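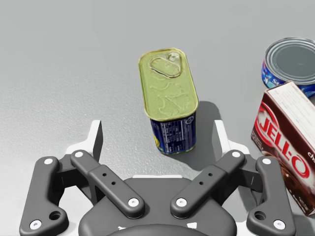 Which of the two grippers do I keep for the tabletop set? The linkage one with the flat white fingers, at least until the Rusport controller is sorted out.

Spent most of February on this and the notes are a mess, so I'm putting it down properly tonight. The sim comparison finished a little after 4 p.m. I gave each gripper 696 tries on the grocery objects, same start poses, same lighting, same camera above the wrist. The Cunha gripper closed faster but kept nudging the rectangular meat tin before both pads were on it. With the linkage fingers the tin stayed where it was on most tries, and 646 ended in a clean lift.

The pudding box is still the problem. When it lies at an angle next to the tin, an outer linkage can brush it on the way down. I tried rotating the wrist a few degrees and that helped with the box, then made the round can harder to reach. Went back to the old approach angle for now.

Camera notes. The Flistesholm model sees the tin lid fine but the fingers hide the near side once the arm is low. I moved it up to 2 cm higher and lost detail on the pull ring. Left it halfway. The depth image has a bad patch on the shiny rims - same as last month - and I have not found the setting for it.

Winisham wants the next batch at 3,000 tries per gripper. That is two nights of running if the machine doesn't hang again. I started the first half before dinner with the friction values lowered a bit on the pads.

Tomorrow: check the log for dropped steps, rename the output folders, and answer the mail about the spare finger plates.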